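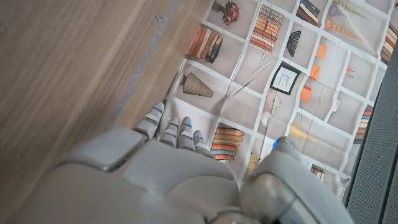
Talk notes, coaching evening, Promside sports hall. Reet Juška. November 2024.

Start with the question on the flyer: do former players make better basketball coaches? Ask for hands. Most will go up. Leave them up a moment.

My own answer is that I don't know, and I doubt the people who say they do.

First slide, club records. Kametti gave me their league results, 3,966 games over the years. Of those, 1,599 were coached by someone who had played at a decent level. Their win rate was slightly better. Pause. Then say that the bigger clubs hire the ex-players, and the bigger clubs have the better squads. Take out the top 3 clubs and the gap more or less goes.

(If someone says "but you can't measure respect", agree, and ask how they know it's there.)

Devadiga story. Played guard, knew every trick, could not explain one of them. Told us to "feel the screen coming". I was fifteen and felt nothing until it hit me. Keep this short, it ran on too long in March.

Then Povano. Their coach never played past school. He films practice, he writes things down, he changes his mind. They finished fourth. I'm not going to pretend fourth proves anything either — one season, one team, two lucky home wins.

What I'd look at when hiring:
Watch them run a session before any interview.
Ask the bench players what they were told last week.
Ask what they stopped doing and why.
Ring the club they left, as well as the one they put on the form.

Money. The badge course people will tell you their course fixes all this. It costs more than 1,000 with travel. I've done it. The zone defence day was good and the leadership day was a man with a flip chart. Ask to see results from clubs that paid for it, against clubs that didn't. I asked twice and got a brochure.

Back to the hands. Ask again. If nobody has moved, fine, take questions.

Likely question: would I hire an ex-pro? Yes, if the session was any good.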